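Marking Out a White Bench: Speaker Notes
Laurinda Meireles, Udance workshop day, Thu 14 September

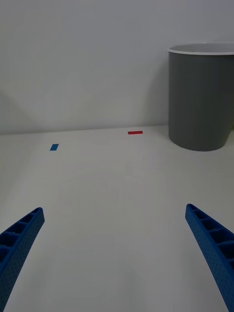
Slide 2. Why tape

Start with the surface. A matte white top against a white wall gives the eye very little to hold on to. People put a tray down, pick it up, and put it back somewhere else. Tape is the cheapest fixed reference we have, and it comes off again.

Point out the red strip near the back edge. Short, thin, flat. Pause here and let the back row find it.

Slide 3. Where the marks go

Back edge first. Marks at the front get covered by sleeves, paper and trays. Marks at the back stay in view for most of the job.

Keep them small. A long line reads as a border and people start lining everything up against it. A short strip reads as a point.

Work from the wall only if the table is pushed against it and stays there. At Stineck the benches are on casters, so Sebastián Sosa measures from the table corner.

Slide 4. Applying the strip

Wipe the top and let it dry for 5 minutes. Cut with scissors; torn ends lift. Lay one end, then press along the length with a fingernail or a plastic card. No stretching. Stretched tape creeps back and leaves a line of glue.

Matte tops hold less well than gloss. Leave 30 minutes before sliding anything over the strip.

Slide 5. Color

One color, one meaning, written on a card at the end of the bench. Red at Trullix means "do not store past this mark." At Panyasiri it means "tray goes here." Both work. Moving staff between the two sites without telling them did not. (Tell the tray story if there is time, otherwise skip.)

Question that usually comes up: pale tape on a white top. It disappears under ceiling lights. Avoid.

Slide 6. Upkeep

Check corners when the bench is wiped down. Replace a strip as soon as one end lifts. Pull old tape low and slow, back over itself. Glue residue: warm water and dish soap first, then ask what the top is made of before trying anything stronger.

Full re-mark at our site is in December. The layout sheet is on the handout, page 2.

Questions. Pass the tape samples around now, scissors stay at the front.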